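The Big Sort-Out: a gallery

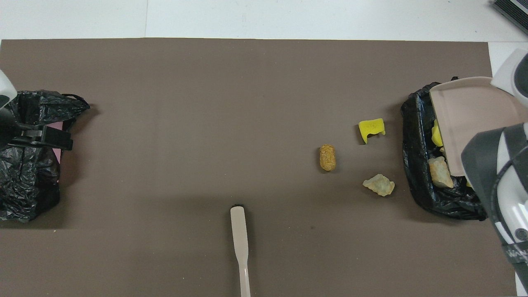
Two black bags on the dark mat, one crumpled and one open, with a dustpan over the mouth of the second.

Every October we sort out the odds-and-ends cupboard at Clullwood, and every October it has somehow eaten more than it was given. The cupboard is meant to hold cleaning things. It also holds whatever people were carrying when they happened to walk past it.

The captions go in order, with the opening picture first and then notes on whatever turned up before and after it. Anyone who missed the day can consider themselves caught up. Anyone who left the tin of set gloss paint on the bottom shelf can consider themselves spoken about.

The mat
Dark brownish-grey, and big enough to cover most of the white table. It goes down first because the table is the only good one we have, and last year's session left it with a scratch that people still run a thumb along in a meaningful way. The mat was bought from Vever as a desk protector and has never protected a desk.

The bag on the left
Black plastic, crumpled into a heap. There's a small patch of pink showing behind it, which I am putting down as paper until someone makes a better offer. Black bags are a poor choice for sorting, as every one of them looks like rubbish whether it is or not. We had a scheme with coloured ties once. The ties are in the cupboard.

The bag on the right
Open and in use. A yellow sponge piece near the top, a rock under that, and a small yellow fragment lower down that I wouldn't like to swear to.

The rock
Light tan going on green. It has its admirers. There is a school of thought that says a rock is never rubbish, merely a doorstop between appointments, and a rival school that points out we have 3 doorstops and only one door that won't stay open. The second school generally gets its way by dinner time.

The dustpan
Pale pinkish-beige, the colour of a sticking plaster, with a broad flat blade and a lip along one edge. A dustpan makes a decent lid for a bag and a good chute into one, and it is wasted on floors. Its brush went missing some time ago. We have a brush that belongs to a different dustpan, and the two have been introduced, but they don't get on.

The sponge
Yellow, and only a piece of one. The cupboard never gives up a whole sponge. I bought a pack of 8 in the spring, cut a couple in half for the windows, and have been meeting the remains ever since.

Loose on the mat
Three items were lying out between the bags. The one that caused the discussion is tan-orange and longer than it is wide, with a slightly speckled surface, and could be a cork or could be a small bread roll. Both parties argued their case well. I'd only say that if it is a cork, I should like to have met the bottle, and if it is a roll, I'd rather not know which year's.

The top shelf
No photograph, as it took both hands. Four light bulbs in boxes that belong to other light bulbs, a Boström catalogue with the order form neatly cut out, and a roll of carpet tape stuck so firmly to itself that it now counts as a solid. The bulbs have been put back. I know how that sounds.

The middle shelf
Cloths, mainly. I had a rule that any cloth with more hole than cloth should go, and then found I was holding things up to the window and giving them the benefit of the doubt. The Rollura lint roller was down to its last sheet, which had already picked up its share.

The bottom shelf
The paint, as mentioned. Also a carrier bag full of carrier bags and a box marked 200 CLOTHES PEGS. It held string.

The tally
Two bags for the tip, one box for the charity shop and a small pile headed "ask", which will be on the windowsill until the end of the month. Please look through it. Things on the windowsill after that will be dealt with firmly – by which I mean they will go back in the cupboard.

Next year
Same place, after lunch. Bring gloves and a willingness to part with jam jar lids. The mat will be provided, and so will tea, though last time the biscuits went before the first bag was tied and I have my suspicions about that too. Clear bags have been suggested for next time, so that we can all see what we are throwing out. I'm against it. We'd never get rid of a thing.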